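Small theaters and cabaret rooms go through a lot of costumes, and most of the damage happens between shows. These are the habits we settled on at the Keston, where the rail holds 128 pieces and there are 60 seats out front.

**Sequins and beads.** Store them flat, inside out, in a cotton pillowcase. A hanger will stretch the shoulders by September.

**Sweat.** Mix one part cheap vodka with 2 parts water and mist the lining right after the show. Test a hidden seam first. Let it dry before the piece goes back on the rail.

**Greasepaint on collars.** Scrape off what you can with a spoon, dab with dish soap, leave it for almost 60 minutes, then rinse cold. Don't rub.
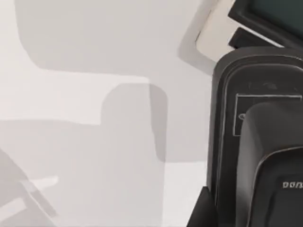
*A pale, plain surface with soft gray shadows across it.*

**Feather boas.** Shake them outdoors, then hang them in a steamy bathroom. Never use a hair dryer on high.

**Gloves.** Wash satin ones on your hands, like washing your hands. Roll them in a towel and dry them over a wooden spoon handle.

**Hats.** Stuff the crown with tissue and keep the brim off the shelf. An upturned bowl works.

Label everything with the performer's role and the show. We use laundry tape, and it survived the whole Derkthorpe tour.

Updated 15 August 2020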